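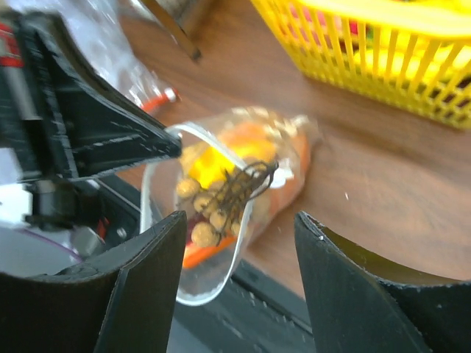

Bagging arms at Brivberg: questions from staff

Will anyone lose their job?
No. Plerer has agreed that the packing team stays the same size until the end of February, when the rota comes up for review. Any change after that goes through the usual staff meeting.

What will the arms do?
They move filled bags of mixed small items from the table. People still fill the bags, check them and deal with returns.

Are clear bags a problem for them?
Sometimes. Clear plastic creases and catches the light, so an arm may miss its grip. If it misses 4 times in a row it stops and the lamp on the post comes on. Move the bag by hand and press Resume.

Can I reach in while it is moving?
No. Press Pause first and wait for the arm to stop. This applies to supervisors too.

Do I need training?
Yes, one session of 15 minutes at your own table, in paid time. Kembridge staff had theirs in the autumn and can answer questions by phone.

Does it record how fast I work?
It logs its own picks and stops. It does not log names or breaks.

Will my hours change?
Early shift starts at 8 as before. The person opening up should allow five minutes for the start-up check.

Who do I tell if something is wrong?
Your shift lead, or write it in the book by the door. Faults are read out at handover.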